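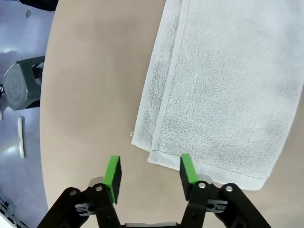

From: Deolinda Carrilho
To: Wumberg swim list
Date: Sunday, June 14, 2020
Subject: Re: Lane bookings when the pool reopens

Azadeh Tabrizi wrote:
> Do we keep our old lane times, or does everyone have to book again?
> My January pass still had 33 swims on it when they closed. Also, is
> the Rastach side entrance going to be open? It saves me a long walk
> from the bus.

Azadeh,

Everyone books again. The old lane times are gone for now. I called the office on Friday and spoke to Fung-ping Siu. Passes carry over with whatever was left on them, so you keep your 33. If the number looks wrong when you log in, call extension 466 and have your card handy.

The Rastach entrance stays shut. All swimmers go in at the front and leave through the doors by the parking lot.

Sessions are 45 minutes, one swimmer per half lane. Changing rooms are closed, so come in your suit and bring your own towel – they won't be lending any. Showers are off too. Lockers I forgot to ask about.

Siu-fong Lui wanted to know about the early group. It is still on, but it moves to the Zultlow pool until the filter work is finished. Yee-man Lui has the sign-up sheet for that one, so write to her directly and please don't reply to the whole list.

Deolinda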